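Wirkonberg Wash Diary
8 October 2024

1/ laundry day. whole week's worth plus the stuff from the bottom of the closet. home washer died in April and I still havent called anyone so it's the big room on Markitz again

2/ forgot quarters. went back. forgot the card too. went back again. 15 minutes gone before I even picked a machine

3/ got number 1, the dark gray one. my favorite for no good reason. door feels solid

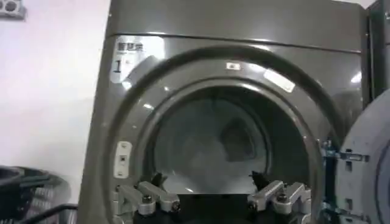
Do you have to sort by color if everything goes in on cold?
Mixing is fine for old clothes on cold. New darks and anything red should get a load of their own the first couple of times.

4/ so that's what I go by. old stuff together, cold, done. new jeans are waiting at home in the hamper, they can have their own day

5/ detergent: Druduvetti, the unscented one. half a cap. used a full cap for years and wondered why the towels felt like cardboard

6/ someone asked last time about softener. not on towels. on sheets, sure, if you like it. I skip it

7/ pockets. check the pockets. last month a receipt went through with the black pants and I was picking paper off everything for days

8/ also untwist things as they go in!! sleeves, legs, all of it. I never do and then everything comes out as one big knot 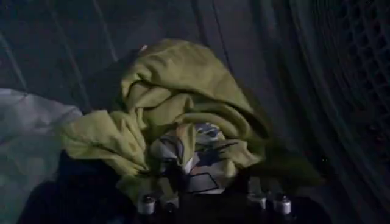 Olive wrapped around the printed one, gray off to the side.

9/ the printed one always ends up in the middle of something. every time. turning it inside out helps keep the print nice, so does keeping it out of high heat

10/ Rind next door is open again btw. coffee is ok, the plum cake is better. in and out in ten minutes if the line's short

11/ question for the regulars, does anyone fold there or do you take it home? I fold at home and by "fold" I mean the pile sits on the chair till Thursday 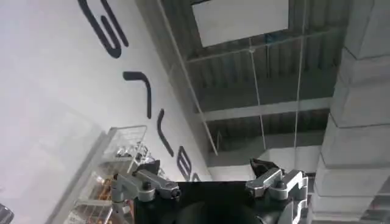
Photo: Wirkonberg Wash Diary

12/ do like this place though. high ceiling, white wall with the big black letters, a clear cabinet with odds and ends on the shelves. beats the basement in my old building by a lot

13/ old building had one washer and a sign up sheet. and a smell. we will not discuss the smell

14/ ok drying. towels on high, everything else medium, take the tshirts out early and hang them. shake each one out first, takes two secnds and you can skip the iron
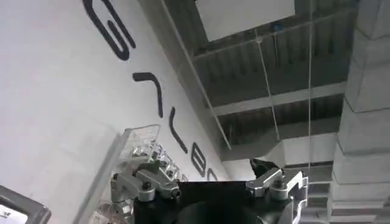

Big letters, ribbed ceiling.

15/ lint screen, before AND after. please. whoever uses it next will thank you

16/ heading home with two bags and one sock short. if a navy ankle sock turns up on Markitz it's mine, message me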